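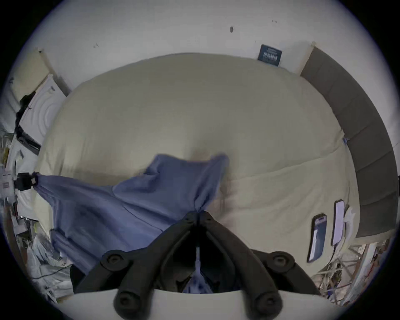
Rorance Stone Opens Second Slab Yard in Fultden

Home | News | Business | Homes | Contact
Print this story | E-mail this story
9/22/26 | By the Business Desk

FULTDEN - Anyone who has driven out along Greenberg Road this summer and wondered what was going up behind the old feed store can stop wondering. Rorance Stone, the marble and granite supplier that has been cutting countertops and windowsills for local homes for as long as many of us can remember, has opened its second slab yard there, and a very handsome place it is!

The new yard has 3000 square feet of covered racks, with 141 slabs on show in the opening week. There are soft whites and creams, a couple of deep greens, a brown with rusty veins running through it (already a favorite with visitors, we hear) and a pale pink onyx that looks lovely with the light behind it. Customers are welcome to walk the rows at their own pace, bring along a cabinet door or a piece of tile to match, and put their name on the slab they like best.
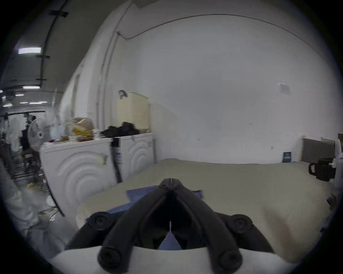
Blue cloth on a beige surface.

Work on the site began in June, with a loan from Trustport, and the company has taken on 7 new workers for the saws and the polishing line. The first yard, across town, stays open as before and will go on handling floor tile, stair treads and garden stone.

Smaller jobs have not been forgotten either. Offcuts big enough for a vanity top, a hearth or a pastry board are kept on two racks near the gate, priced by the piece, and the staff will cut them to size while you have a cup of coffee in the office. Delivery within Fultden is free through the end of the year, and fitting can be booked at either yard.

Print this story | E-mail this story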